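Why Does a Whisk Make Cream Fluffy?

Have you ever licked whipped cream off a spoon and wondered where all that fluff came from? The answer is air, my dears, plain old air!
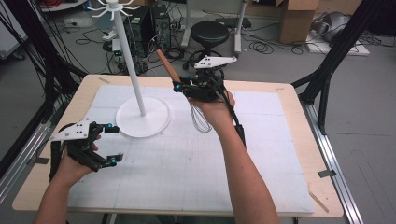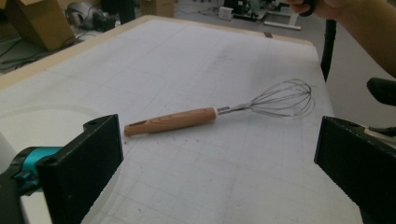
Photos: Teshome / Galix

Every loop of wire on a whisk drags a little air into the cream as it goes around, and the air gets trapped in bubbles far too small to see. Cream has fat in it, and the tiny blobs of fat cling together around each bubble like friends holding hands. Keep the cream cold, pour 200 milliliters into a big bowl, and whisk away (ask a grown-up to take turns, your arm will get tired!).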